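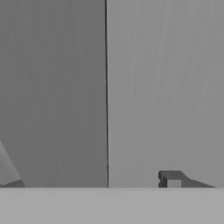

1/ The Carhuamaca Family Center has published its guidance for parents and guardians on bedtime and sleep routines for children between the ages of two and ten. This thread sets out the main points. The full text may be requested from the front desk or by mail.

2/ The guidance draws on a survey of families enrolled in our programs. We received 1,823 completed forms. In 817 of them, a parent named bedtime as the hardest part of the day, ahead of meals, homework and getting out of the door in the morning.

3/ Families are advised to choose a fixed time for lights out and to keep to it on school nights and weekends alike. A difference of half an hour on a weekend is acceptable. A difference of two hours usually has to be made up on the first school night.

4/ The routine should begin well before lights out. For most children in this age group, 45 minutes is enough for washing, pajamas, teeth, one or two books and a short talk about the day. Younger children may need the steps in the same order each evening.

5/ Parents asked us many times about screens. Our advice is that tablets, phones and television be switched off before the routine begins and left outside the bedroom overnight. This applies to adults who are sitting with the child as well.

6/ A child who leaves the bed should be walked back calmly, with few words. Long explanations at the bedroom door tend to become part of the routine. Parents who share bedtime duties should agree on the wording in advance – "It is time to sleep, I will see you in the morning" is sufficient.

7/ Requests for water, another hug or a different blanket may be handled with a bedtime pass. The child receives one card per night and may exchange it for one request. When the card has been used, the answer to further requests is no. We suggest this method for children aged four and older.

8/ Night fears are common and should be taken seriously. A dim night light, a door left partly open or a check after a few minutes will help many children. We do not recommend searching the room for monsters, as some children take the search as a sign that there may be something to find.

9/ Leidy Chávez, who leads our parent education program, adds the following for families with two or more children: "Stagger the bedtimes if you can, even by 15 minutes. The older child values the extra time, and the younger one gets a parent to themselves for a while."

10/ Families whose working hours change from week to week told us that a fixed clock time is not realistic for them. In that case the order of the steps matters more than the hour. A grandparent, older sibling or sitter can follow the same list, and a written copy on the refrigerator is useful.

11/ Please allow a new routine at least 24 nights before deciding whether to change it. Some children protest more during the first week than they did before. Loud snoring, pauses in breathing or great tiredness during the day should be raised with the child's doctor.

12/ The Center will hold 7 evening sessions on this subject, led by Leidy Chávez and Mircea Tănase. Sessions are free for enrolled families. Child care is provided on request, and interpreters can be arranged with one week's notice.

13/ Registration closes on 30 October 2020. Parents who attended the July sessions do not need to register again, but should confirm their contact details with the front desk. Questions may be left as replies to this thread and will be answered during office hours.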